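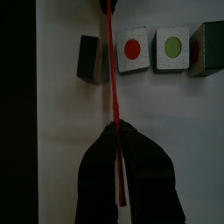 Reviews > Toys and Games > Puzzles

Irberg Cord and Block Set

April 22, 2020 | By Mehwish Gondal

Irberg sells this as a puzzle for ages six and up. You get small coloured blocks, a length of red cord, a white base to set them out on and a booklet of layouts. The idea is to stand the blocks where the booklet tells you and then take the cord between them along the marked route without knocking any over. I bought mine in February from Rajput, where it was 899 rupees, and it has been used most evenings by two children and by me.

The blocks are plain, with no letters, numbers or faces on them. The colours are easy to tell apart in daylight. Under a lamp the dark green one can be hard to find if it has rolled off onto a dark table, and I have twice put the set away without it. The edges are clean and I found no splinters or rough spots. They are light enough that a careless sleeve will move them, which is part of the game but can be annoying when you are near the end of a layout.

The cord is the best thing in the box. It is smooth and thin, and stiff enough that it stays more or less where you put it. Cotton string would flop about and be no use here. When new it has a curve in it from being coiled in the packet. I left it flat under some books for two days and most of the curve went. If you pull it straight before starting, with one end held in each hand, it behaves better on the long runs. It does pick up dust and needs wiping now and then.

The base is white with nothing printed on it. I would have liked a faint grid. The booklet shows the blocks on squared paper, and you have to judge the spacing by eye when you copy it across. For the early layouts this doesn't matter. For the later ones, where two blocks stand close together and the cord has to go through the gap, a small mistake in spacing makes the route either too easy or impossible. We drew a light pencil grid on ours. It rubs out with some effort.

There are seven levels in the booklet. The first three took my younger one a single afternoon. Level four adds the rule that the cord may not touch a block at all, and this is where it gets interesting. Level five is for two players, each holding an end, and it caused more arguments than the rest of the booklet together. The last two levels are slow and fiddly, and I think they suit a ten-year-old more than a six-year-old. The instructions are short and have been translated badly in places ("conduct the rope to its neighbour" means take it past the next block), but the drawings are clear enough to work from.
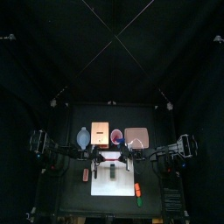 Maksym Polishchuk wrote in after my short note on the set last month to say that his family gave up on the booklet at level three and now make their own layouts. One person sets out the blocks, the other has to get the cord round them, and then they swap. He also said the cord should have been longer, as it runs out before the end if you try to go all the way round every block.

I agree with him about the cord. Another hand's length would do it. I wrote to Irberg to ask if a longer one is sold separately and was told it is not. They will replace a lost cord, but you pay the postage.

Storage is poor. The box has a thin card tray with a slot for each block and a ring for the cord, and the tray tore in the first week. The cord also gets its curve back if you coil it into the ring every night. We keep the blocks in a drawstring bag and lay the cord along the back of a shelf. The whole set with its box weighs 1,014 grams on my kitchen scales, and most of that is the base, so it isn't something I would take on a train.

I also tried the Brusolix version, which a neighbour lent us. It costs around 2,000 rupees. The blocks are heavier and don't tip so easily, and its base has the grid I wanted. The cord is softer, though, and sags between the blocks, so the close gaps are harder for the wrong reason. Sandik makes a cheaper one with a shoelace in place of the cord. I wouldn't bother with it.

Good points: the cord, the plain blocks, the middle levels of the booklet, the price.

Bad points: no grid, cord a bit short, card tray, odd English in the instructions.

I would buy it again for a child of seven or eight. For a younger child, wait a year, or be ready to set the blocks out yourself.

Filed under: puzzles, fine motor skills, two players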